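# Unit 7: Two-Arm Pickup Task

Handout for the manipulation lab, Trasthorpe Technical College. Read sections 1 to 3 before your lab slot. Questions go to Abdul-Rahman Asante (lectures) or Yayra Amegashie (lab).

## 1. What the unit covers

Up to now every exercise has used one arm and one rigid object. In this unit you operate two arms at once and the objects change shape when you touch them. You will collect demonstrations by teleoperation, label them, and train a policy on the class set in Unit 8.

The task is called "floor trash." Wrappers and paper lie on a carpet. The arms put them into an open plastic bag. An episode is finished when all the items are in the bag and both grippers are back above the floor.

## 2. Why bags are hard

A bin has a fixed opening. A bag doesn't. Three things to keep in mind from the lecture:

- **The opening moves.** If you drop an item against the rim, the rim folds in. The next item then has a smaller target.
- **The bag slides.** A nearly empty bag weighs very little. One arm usually has to hold the edge while the other does the placing.
- **Contact is hard to see.** Thin plastic hides the fingertips. Watch the joint load readout as well as the video.

Wrappers have their own trouble. A flat one gives the fingers nothing to close on. Come in at a low angle and pinch an edge or a corner. A crumpled one can be grasped from almost any side, but don't squeeze it all the way down or it may spring out when you release.

## 3. Roles for the two arms

Use the terms *holder* and *picker* in your notes. The holder keeps the bag mouth open. The picker collects items. Roles may switch during an episode if an item is out of the picker's reach, and you must mark the switch in the log with the time.

Do not cross the arms. If the picker needs to pass over the holder, stop, lift the holder clear, and start again from a safe pose. Check the cable loops before every episode. A cable under a finger counts as a fault and the episode is thrown out.

## 4. The class data set

The Prorka recorder saves every episode, good or bad. Last term's groups left 3,569 episodes on the server. After review, 2,201 were kept for training. Of those, 1,390 are two-arm episodes and the rest use one arm only. Work with the two-arm folder.

Reasons an episode was dropped, most common first:

1. Operator paused too long in the middle of a grasp
2. Item left on the carpet at the end
3. Bag tipped over
4. Camera view blocked

The room layout is part of the data. Leave the furniture where it is. Vary the items and their positions between episodes.

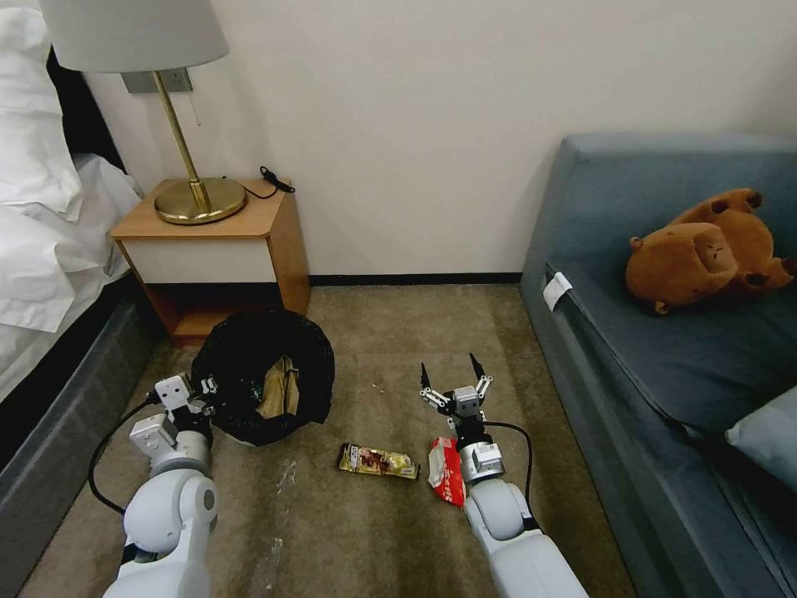

*Fig. 1. Left gripper at the front edge of the bag, right gripper open. The gold-and-yellow wrapper lies flat between them.*

For Fig. 1, write down which arm you would make the picker, which item you would take first, and the approach angle for the flat wrapper. Half a page is enough. Bring it to the lab.

## 5. To hand in

- Your seven best episodes, named with your group code
- The log, with role switches marked
- One page on a failed episode: what went wrong and at which step

Upload to the Rona folder before 5 p.m. on the last day of the unit. Reading for Unit 8 is the Triệu chapter on imitation learning, first half only.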